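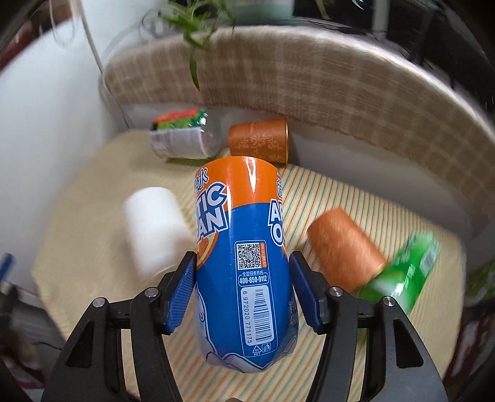 Figure 1. Bottled drink with a blue and orange label.

Dry Mouth and Tooth Decay in Older Adults: A Survey in Emthorpe and Cukdale

Project report, Oral Health and Community Care module

Why we chose this topic

Saliva does far more than most of us ever thought before we started this course! It washes food off the teeth, carries minerals back into the enamel and keeps the mouth from turning too acidic after a meal. When there isn't enough of it, decay can move quickly, often at the roots where the gums have pulled back. Lots of common medicines can cause a dry mouth, among them some tablets for blood pressure, allergies and depression, and yet several people in our group had never heard a pharmacist or a dentist bring it up with an older relative. We wanted to find out how common the feeling of dryness was in two places we could reach by bus, and what people were doing about it.

What we did

We wrote a questionnaire of 20 questions and tried it out on our own families first (two questions were confusing and had to be rewritten). It covered medicines, dryness by day and by night, trouble with chewing or swallowing dry food, denture use, sugary snacks and the last visit to a dentist. We handed out 159 copies in April at lunch clubs in Emthorpe and at the Hashmi Day Centre in Cukdale, and 118 came back filled in. Everyone who took part was over 65 and signed a consent form. We did not look inside anyone's mouth, so everything here is what people told us.

What we found

Night-time dryness was the complaint we read most often, and it came up in both places. People who took several medicines a day were more likely to report it. Many kept something to drink by the bed, which is sensible, but quite a few said they sucked boiled sweets or mints to get the saliva going. This was the finding that got us talking the most, as ordinary sweets feed the very bacteria that cause decay! Hardly anyone had tried sugar-free gum or a saliva gel. Denture wearers wrote longer answers than anyone else, mostly about soreness and plates that would not stay put.

In Cukdale people had more often seen a dentist in the past year. We think the bus route past the Kutska Dental Clinic may have something to do with it, though we didn't ask about travel and really wish we had.

The leaflet

We turned the results into a folded leaflet in large print. It suggests sipping plain water through the day, swapping sweets for sugar-free ones, using a fluoride toothpaste last thing at night and spitting without rinsing. It also tells readers not to stop any medicine on their own, but to ask the pharmacist or GP whether there is another option. We spent 10 minutes at each lunch club going through it, and the questions ran on well into pudding.

Limits and next steps

Our sample was made up of people well enough to come out for lunch, so housebound residents are missing. The wording "dry mouth" also meant different things to different people. Next time we would use a published dryness scale, add a question on travel, and ask a dental hygienist to check our draft before printing.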